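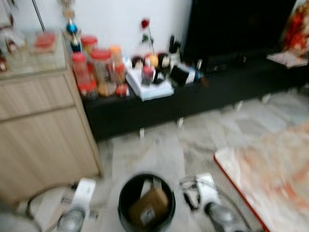 Keeping Shortbread Crisp: Project Report
Buppha Kongkaew and Ashraful Majumder

We wanted to find out whether chilling the dough changes how long shortbread stays crisp. Our recipe came from the Tollarwood baking club and uses only butter, sugar, plain flour and salt.

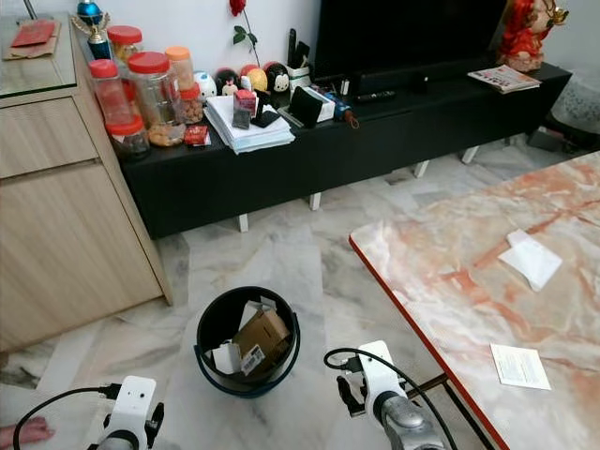
We made two batches in April. One was chilled for 30 minutes before baking and the other went straight into the oven. Both were baked at 155 degrees until pale gold — the middle shelf gave the most even colour — and then cooled on a rack and stored in tins.
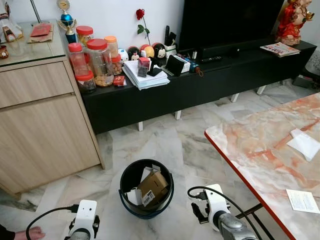
Pichit Wongsuwan tasted a piece from each tin every day for nine days, without knowing which was which. The chilled batch kept its snap for almost the whole test. The other softened sooner and had spread more in the oven.

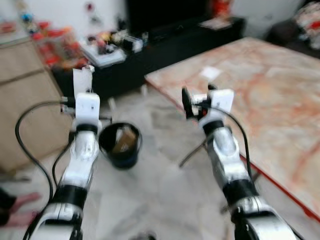 Why did we leave out rice flour?
It makes shortbread crisper by itself, and we wanted to test the chilling alone. We would try it in a second project.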